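Kapitel 4: Erste Inbetriebnahme des Getreidekochers Zornima

Gültig für alle Geräte mit dem runden Drehschalter. Stand der Anleitung: 3. März 2026

In Kapitel 3 haben Sie das Gerät ausgepackt und die Teile mit der Liste verglichen. Jetzt wird der Zornima zum ersten Mal mit Wasser betrieben und danach mit Haferflocken. Bitte nehmen Sie sich dafür einen Vormittag, an dem Sie nicht eilig zur Arbeit müssen. Der erste Durchgang dauert länger als die späteren.

4.1 Der richtige Platz

1. Stellen Sie den Kocher auf eine ebene und feste Fläche. Die vier Füße müssen alle aufliegen. Wenn das Gerät wackelt, drehen Sie den hinteren linken Fuß etwas heraus.

2. Lassen Sie über dem Deckel einen Abstand von 33 cm frei. Unter einem Hängeschrank ist meistens genug Platz, unter einem Regalbrett oft nicht.

3. Führen Sie das Kabel nach hinten. Es darf nicht über die Kante der Arbeitsfläche hängen.

4. Stecken Sie den Stecker noch nicht ein.

VORSICHT: Aus der Öffnung im Deckel kommt heißer Dampf. Drehen Sie den Deckel so, dass die Öffnung von Ihnen weg zeigt und auch nicht gegen eine Steckdose.

Hinweis: Manche Kunden fragen, ob der Kocher auf einem Induktionsfeld stehen darf. Das darf er nicht, auch wenn das Feld ausgeschaltet ist. Der Boden des Gerätes enthält Metall, und ein Kochfeld wird leicht aus Versehen eingeschaltet.
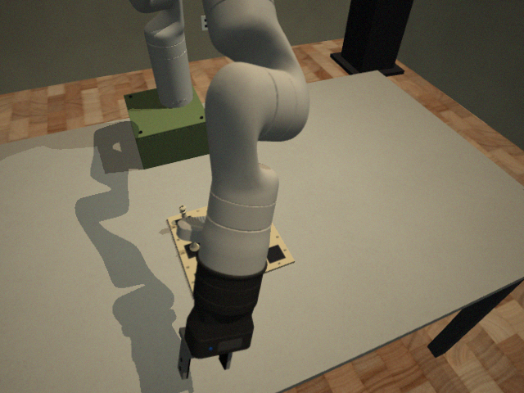
4.2 Topf und Deckel reinigen

In der Werkstatt wird der Topf mit einem dünnen Film aus Speiseöl geschützt. Dieser Film ist nicht schädlich, er gibt aber dem ersten Brei einen alten Geschmack.

1. Nehmen Sie den Innentopf an den beiden Griffen heraus.

2. Waschen Sie Topf, Deckel und Rührflügel mit warmem Wasser und einem weichen Schwamm. Ein Tropfen Spülmittel genügt.

3. Ziehen Sie den Dichtring aus dem Deckel und waschen Sie ihn einzeln. Merken Sie sich, auf welcher Seite die Rille ist.

4. Trocknen Sie alle Teile gut ab, besonders den Topf von außen. Zwischen Topf und Heizplatte darf kein Wasser stehen.

5. Setzen Sie den Dichtring wieder ein, mit der Rille nach unten. Fahren Sie mit dem Finger einmal rund herum. Er muss überall gleich tief sitzen.

ACHTUNG: Das Unterteil mit der Heizplatte darf nie in Wasser getaucht werden und gehört auch nicht in die Spülmaschine. Wischen Sie es nur mit einem feuchten Tuch ab, und ziehen Sie vorher den Stecker.

Der Rührflügel hat zwei kleine Nasen, die in die Nut der Welle greifen. Drücken Sie ihn nicht mit Gewalt hinein. Drehen Sie ihn langsam, bis er von selbst ein Stück nach unten rutscht, und erst dann drücken Sie.

4.3 Probelauf mit Wasser

1. Füllen Sie kaltes Wasser bis zur unteren Marke in den Topf. Keine Milch und kein Getreide.

2. Setzen Sie den Topf ein und schließen Sie den Deckel. Sie hören ein Klicken.

3. Stecken Sie jetzt den Stecker ein. Die Lampe neben dem Drehschalter leuchtet gelb.

4. Drehen Sie den Schalter auf die Stufe „Fein“ und drücken Sie ihn einmal kurz. Die Lampe wird rot, der Rührflügel beginnt sich zu bewegen.

5. Warten Sie, bis die Lampe grün wird und das Gerät zweimal piept.

6. Lassen Sie alles abkühlen und gießen Sie das Wasser weg.

Es ist normal, dass beim Probelauf ein leichter Geruch entsteht. Öffnen Sie ein Fenster. Wenn der Geruch auch beim dritten Gebrauch noch da ist, schreiben Sie bitte dem Kundendienst von Clusura.

Wenn die Lampe rot blinkt, ist der Deckel nicht ganz geschlossen oder der Topf sitzt schräg. Schalten Sie aus, lassen Sie das Gerät abkühlen und beginnen Sie wieder bei Schritt 2.

4.4 Der erste Haferbrei

Die folgende Menge ist für zwei große oder drei kleinere Portionen gedacht. Unser Küchenberater Lahcen Filali hat sie mit dem kleinen Topf erprobt. Für den großen Topf finden Sie die Tabelle im Anhang.

Sie brauchen:
200 g Haferflocken, kernig oder zart
800 ml Wasser, oder halb Wasser und halb Milch
1 Prise Salz
nach Wunsch Zimt, einen geriebenen Apfel oder einige Datteln in kleinen Stücken

1. Geben Sie zuerst die Flüssigkeit in den Topf, danach die Flocken. In der anderen Reihenfolge setzen sich die Flocken unter dem Rührflügel fest.

2. Fügen Sie das Salz hinzu. Zucker und Honig kommen erst nach dem Kochen dazu.

3. Kontrollieren Sie, dass der Inhalt unter der oberen Marke bleibt.

4. Schließen Sie den Deckel und wählen Sie die Stufe „Fein“ für zarte Flocken oder „Kern“ für kernige Flocken.

5. Drücken Sie den Schalter. Während der Brei kocht, bleibt der Deckel geschlossen.

6. Nach dem Signal ziehen Sie den Stecker und warten noch 5 Minuten. Der Brei wird in dieser Zeit dicker.

7. Öffnen Sie den Deckel langsam und mit einem Topflappen.

VORSICHT: Milch steigt schneller hoch als Wasser. Verwenden Sie keine reine Milch, bevor Sie das Gerät gut kennen, und füllen Sie den Topf dann höchstens bis zur Hälfte.

Hinweis für glutenfreie Ernährung: Hafer wird oft zusammen mit Weizen verarbeitet. Wenn Sie Gluten meiden müssen, kaufen Sie nur Flocken, die ausdrücklich als glutenfrei gekennzeichnet sind. Benutzen Sie in diesem Fall auch einen eigenen Rührflügel und einen eigenen Dichtring. Hirse und Buchweizen können auf Stufe „Kern“ gekocht werden. Bitte spülen Sie Hirse vorher heiß ab, sonst schmeckt sie manchmal bitter. 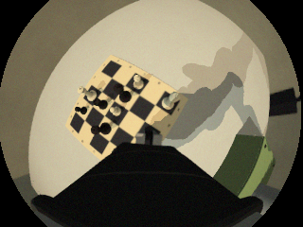 4.5 Startzeit am Abend einstellen

Mit der Vorwahl können Sie das Gerät am Abend füllen und morgens warm frühstücken. Verwenden Sie dafür nur Wasser und trockene Zutaten. Milch, auch Hafer- oder Mandelmilch, darf nicht über Nacht ungekühlt im Topf stehen. Geriebener Apfel und anderes frisches Obst kommen ebenfalls erst am Morgen dazu.

1. Füllen Sie den Topf wie in 4.4 beschrieben, aber ohne Milch.

2. Wählen Sie die Stufe.

3. Halten Sie den Schalter gedrückt, bis im Anzeigefeld eine Stundenzahl blinkt.

4. Drehen Sie auf die Zahl der Stunden bis zum Kochbeginn. Die Kochzeit selbst ist hier nicht enthalten und muss von Ihnen dazu gerechnet werden.

5. Lassen Sie den Schalter los und drücken Sie noch einmal kurz. Die Zahl leuchtet jetzt ohne zu blinken.

Zum Löschen der Vorwahl drehen Sie den Schalter auf Null. Nach einem Stromausfall ist die Vorwahl ebenfalls gelöscht, und das Gerät startet nicht mehr allein.

Hinweis: Flocken, die über Nacht im Wasser liegen, sind schon weich. Für kernige Flocken genügt darum meistens die Stufe „Fein“. Wer den Brei gern mit Biss isst, bleibt bei „Kern“ und nimmt etwas weniger Wasser.

4.6 Wenn etwas nicht gelingt

Der Brei ist zu dünn: Lassen Sie ihn mit geschlossenem Deckel weiter ruhen. Beim nächsten Mal nehmen Sie einen Löffel Flocken mehr.

Der Brei ist am Boden braun: Der Rührflügel war nicht ganz eingerastet, oder es war zu wenig Flüssigkeit im Topf. Weichen Sie den Topf mit warmem Wasser ein. Kratzen Sie nicht mit Metall.

Aus dem Deckel läuft Schaum: Der Topf war zu voll. Ziehen Sie den Stecker und lassen Sie den Deckel zu, bis kein Dampf mehr kommt.

Das Gerät piept fünfmal: Die Heizplatte ist zu heiß geworden. Warten Sie eine halbe Stunde. Kommt das Signal danach wieder, benutzen Sie das Gerät nicht weiter.

Der Rührflügel steht still, aber die Lampe ist rot: Schalten Sie aus und prüfen Sie, ob ein Stück Dattel oder eine Nuss unter dem Flügel klemmt.

Für Fragen zur Vorwahl und zu Ersatzteilen ist bei Clusura Herr Abdelilah Tawfik zuständig. Halten Sie bitte die Gerätenummer bereit. Sie steht auf der Unterseite, zum Ablesen muss der Topf herausgenommen und das Gerät abgekühlt sein.

Weiter mit Kapitel 5: Tägliche Reinigung und Entkalken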